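¿Por qué el teléfono sabe cuándo lo giras?

Texto: Lumturie Gashi
Revisión: Orest Sirko
Para lectores de 8 a 12 años

Seguramente has hecho esto muchas veces. Estás viendo un vídeo con el teléfono derecho, lo pones acostado y el vídeo se acuesta también, para quedar más grande. Tú no has tocado ningún botón. ¿Cómo se ha enterado el teléfono?

Mi sobrino me hizo esta pregunta en el tren y yo le contesté muy rápido: "Tiene un sensor". Él me miró y dijo: "Eso no es una respuesta, eso es una palabra". Tenía razón. Por eso he escrito esta página, y voy a intentar explicar lo que hay dentro de la palabra.

Un peso y unos muelles

Imagina una caja de zapatos. En el centro de la caja hay una bola, y la bola está sujeta a las paredes con muelles. Si dejas la caja quieta sobre el suelo, la bola baja un poquito, porque pesa. Los muelles de arriba se estiran y los muelles de abajo se aprietan.

Ahora pon la caja de lado. La bola baja otra vez, pero ahora "abajo" es otra pared de la caja. Si tú estuvieras dentro, con los ojos cerrados, y pudieras tocar los muelles, sabrías cuál es la pared que está abajo. No necesitas ver nada. Solamente necesitas saber qué muelle está estirado y qué muelle está apretado.

Dentro del teléfono hay una cosa parecida, y se llama acelerómetro. Es una palabra larga, se puede decir despacio: a-ce-le-ró-me-tro. La diferencia con nuestra caja es el tamaño. La pieza del teléfono es más pequeña que una lenteja, y el peso y los muelles que tiene dentro están hechos de silicio, el mismo material de los chips. A simple vista no se pueden distinguir.

¿Y quién toca los muelles?

En el chip no hay dedos, claro. Hay unas láminas muy finas, puestas una frente a la otra, como los dientes de dos peines que se cruzan sin tocarse. Unas láminas están fijas y otras van unidas al peso. Cuando el peso se mueve, las láminas se acercan o se alejan, y la electricidad que guardan entre ellas cambia un poco. El teléfono mide este cambio y lo convierte en un número.

Con tres medidas tiene bastante: una para izquierda y derecha, otra para arriba y abajo, y otra para delante y detrás. Si la medida grande está en el lado largo del teléfono, está derecho. Si está en el lado corto, está acostado. Entonces el programa gira lo que hay en la pantalla.

Otra pieza para las vueltas

El acelerómetro sabe bien dónde está el suelo, pero no es tan bueno para seguir las vueltas rápidas. Piensa en un juego de carreras donde el teléfono es el volante. Para eso muchos teléfonos tienen una segunda pieza, el giroscopio, que mide a qué velocidad está girando el aparato.

Las dos piezas se ayudan. El giroscopio es rápido, pero sus pequeños errores se van sumando y después de un rato se equivoca. El acelerómetro se pone nervioso con los golpes y las sacudidas, pero cuando todo se calma recuerda dónde está el suelo. El teléfono escucha a los dos y hace una mezcla.

¿Para qué más sirve?

Para contar los pasos, por ejemplo. Cada vez que pones un pie en el suelo hay un golpecito, y el teléfono lo nota en tu bolsillo. Si caminas durante un rato verás que el número sube. A veces se confunde: un profesor que conozco, Gwion Humphreys, puso su teléfono en un calcetín y lo movió con la mano, sin levantarse del sofá. El teléfono le apuntó 142 pasos.

También sirve para que la pantalla se encienda cuando levantas el teléfono de la mesa, y para el nivel, esa aplicación que dice si un cuadro está recto en la pared.

Un experimento con gelatina

Necesitas un vaso transparente, gelatina ya hecha y una uva. Pide a una persona mayor que te ayude a preparar la gelatina, porque el agua tiene que estar caliente. Pon la uva cuando la gelatina empieza a cuajar, así se queda en el medio. Espera 4 horas con el vaso en la nevera.

Después coge el vaso y muévelo de golpe hacia un lado. Mira la uva. Parece que se queda un poco atrás y luego vuelve, temblando. La uva hace de peso y la gelatina hace de muelle. Si inclinas el vaso muy despacio (¡muy despacio, sobre un plato!) la uva se inclina también hacia abajo, solo un poquito.

Haz un dibujo con el vaso quieto y otro dibujo con el vaso moviéndose. En el segundo, pinta una flecha para decir hacia dónde iba tu mano y otra para la uva.

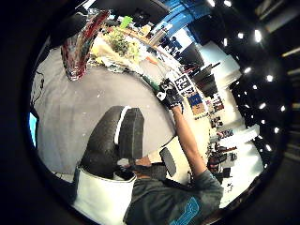

Última modificación de esta página: 10/4/21

Preguntas que nos han enviado

¿Por qué a veces la pantalla no gira?
Puede ser que el giro esté bloqueado. Busca un dibujo con un candado o una flecha redonda. También puede pasar cuando el teléfono está plano sobre la mesa: el suelo está detrás de la pantalla, y el teléfono no sabe cuál de los cuatro bordes prefieres. Entonces se queda como estaba.

¿Funcionaría en el espacio?
En una nave que da vueltas a la Tierra todo flota, y el peso pequeño flota también. Los muelles no se estiran hacia ningún lado, así que el acelerómetro no encuentra el suelo. El giroscopio sí puede notar las vueltas.

¿Se gasta la batería con estas piezas?
Muy poco. La pantalla gasta muchísimo más.

Palabras difíciles

Acelerómetro: pieza que nota el peso y los cambios de velocidad.
Giroscopio: pieza que nota los giros.
Silicio: material que se saca de la arena y se usa para hacer chips.
Sensor: pieza que mide algo y lo cuenta con números o con electricidad.

La próxima página, en diciembre, la escribe Haris Kneževič y trata de cómo la pantalla siente tu dedo y por qué no siente un guante de lana.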